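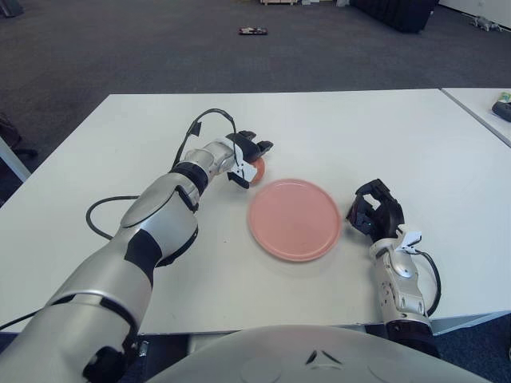
The Long Way Back to Getholm

Some books get read once and put on a shelf. The Getholm books get read until the covers come off. My own copy of the first one has been taped along the spine since I was in high school, and the map at the front is gone. I know the map well enough to do without it.

Getholm is a harbor town on a cold coast, and for most of the series very little happens there that a newspaper would print. Boats come in late. A baker and a ferry pilot stop speaking over a debt. The dead walk up from the beach every July and sit in the kitchens of the people they used to know, and the living put out an extra chair. The books treat this as ordinary, and after 30 pages or so the reader does too.

The series is being reissued this year by Damorel, a small press that has mostly put out poetry until now. The new editions have plain gray covers and larger type. The text is the same apart from a few corrected spellings, and the second book has its missing chapter back. That chapter was cut from the first American edition to save paper, and fans passed it around as a photocopy for years. It is set on Storness, the island across the water, and it explains why the ferry stopped running in winter. Whether it needed explaining is a fair question. I liked not knowing.

New readers usually ask where to start. The publisher says the first book. I would say the third, Haruna, which can be read alone. Haruna is a girl of 20 who arrives in town with a trunk she won't open and takes a job repairing nets. She is funny, often rude, and wrong about most of the people she meets. By the end she has been right about the one that mattered, and the chapter where the trunk is finally opened is only 2 pages long. I have read it out loud to people who had no interest in fantasy at all, and they asked to borrow the book.

The later volumes are uneven. The fifth spends far too long on a lawsuit over fishing rights, and the sixth brings in a king, which the town never needed. The prose stays good throughout - short sentences, very few adjectives, jokes that arrive a line after you expect them.

Rereading all of it at 61 was different from reading it at 16. Back then I wanted to be Haruna. This time I paid attention to the people setting out the chairs. There is an old man in the fourth book who puts one out every July for a brother who never comes. He gets perhaps a dozen lines. In the last of them he wipes the seat down, moves it closer to the stove, and goes to bed.

The first three books are in stores now. Damorel plans to release the others in pairs, with the Storness stories last.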